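# Buying the Simulator Before the Arm

Most public institutions that purchase a robot arm still do so in the old order. The hardware arrives first, a room is found for it, and only then does someone ask what it should be taught to hold. The Goel package, offered this year by Fison to colleges and small workshops, reverses that order. The buyer receives a simulated arm and gripper, a library of 107 objects, and a license for 18 seats. A physical arm may be added later or left out altogether.

It is the view of this column that the reversal is sound and that the price is harder to defend. A simulated gripper can be closed on the same object all night without wear to the fingers, and a student who sets the wrong force at four in the afternoon has cost the department nothing. The library leans toward long, awkward items such as stalks, tubes and handles, and these deserve more teaching time than the usual cube. A tall object held near its lower end asks a great deal of a two-finger grip -- more than most printed course notes admit.

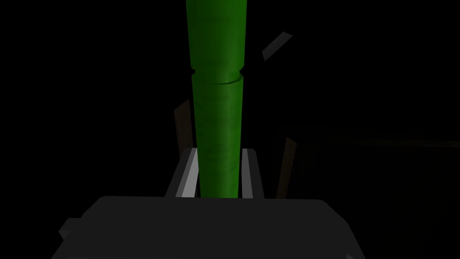
Ylva Rustad wrote to object that a rendered stalk is a poor teacher of a real one. In her experience the simulated contact is too forgiving, and a grip that scores well on the screen may let a real stem turn in the fingers as soon as the wrist tilts. She would have colleges spend the money on one used arm and a box of garden canes.

Her objection has weight, and Fison has answered only part of it. The package allows friction and mass to be varied from one trial to the next, and the manual recommends doing so. It does not say how far to vary them, nor does it supply any measured values against which a buyer could check the defaults. An institution that cannot test the defaults is being asked to take them on trust.

The license terms are a second concern. Seats are sold for a term of five years with no provision for early return, and support requests are limited to six in each term. Ikis, the nearest competing service, carries fewer objects but bills by the month. For a department with one instructor and an uncertain enrollment, that difference should count heavily.

Colleges with a settled robotics course should consider Goel seriously. The rest would do well to ask Fison for a trial of one semester, in writing, and to have the friction values in hand before November, when most equipment requests fall due.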